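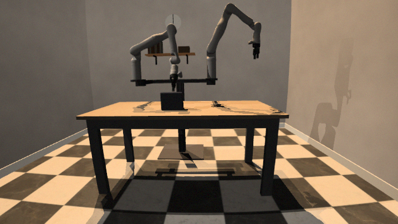 Floor area per seated student was the main variable in this study of the reading rooms at the Tustadby school library. Circulation space, shelving and doorways were treated as fixed. The unit of furniture assumed throughout is a rectangular table on four straight legs, one at each corner, because this type leaves the long sides open for chairs. Pedestal tables were left out of the comparison. They seat people well at the ends but give less stable support when one side is loaded with books.

The library has two rooms open to students, called Purves and Pakiment after the streets they face. Counts were made in February, at the same time of day, and cover arrivals, seats taken and length of stay.
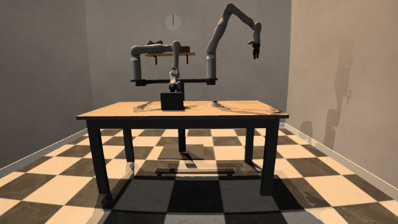
Youssra Samir

## 1. Method

Each seat was given a number on a floor plan. A seat was recorded as occupied if a person was using it or if belongings had been left on the chair or the table in front of it. The second case matters, as it lowers the real capacity of a room without any change in the number of visitors.

The counts gave 3226 seat observations. Of these, 1468 were occupied seats and the rest were free. Boris Štefanec entered the sheets in a spreadsheet and I checked them against the paper copies. Sheets with missing seat numbers were thrown out before the totals were made.

Table depth was taken as 700 mm in all layouts. A deeper table was tried on paper — it allowed two laptops face to face with books between them — but it narrowed the aisle in Purves below

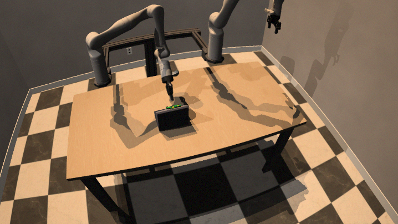 the width the school requires for a wheelchair to turn. The deeper layout was dropped for both rooms, so that the same furniture could be moved between them.

## 2. Results

Pakiment filled first on every count. Its seats near the windows were taken before any others, and students who came alone tended to leave an empty chair between themselves and the next person. Of the occupied seats, 867 were in Pakiment and 601 in Purves.

Rotating the tables in Purves so that the short ends face the wall adds four seats on the plan. The cost is a longer walk to the shelves from the far side.

## 3. Lighting

Lighting was not measured with a meter. We noted only where shadows fell across work surfaces, and whether a student sitting at that place would be writing in shade.

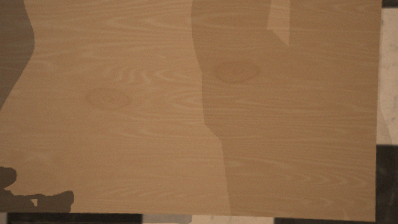 *Figure 4. Wooden tabletop with a lit area at left and center and a brown shadow over the right part.*

Shade at one end of a table did not clearly affect which seats were chosen. The Pranero desk lamps were switched on too seldom for a comparison. A second set of counts with the lamps left on would be needed, and the Purves layout should be kept as it is until then.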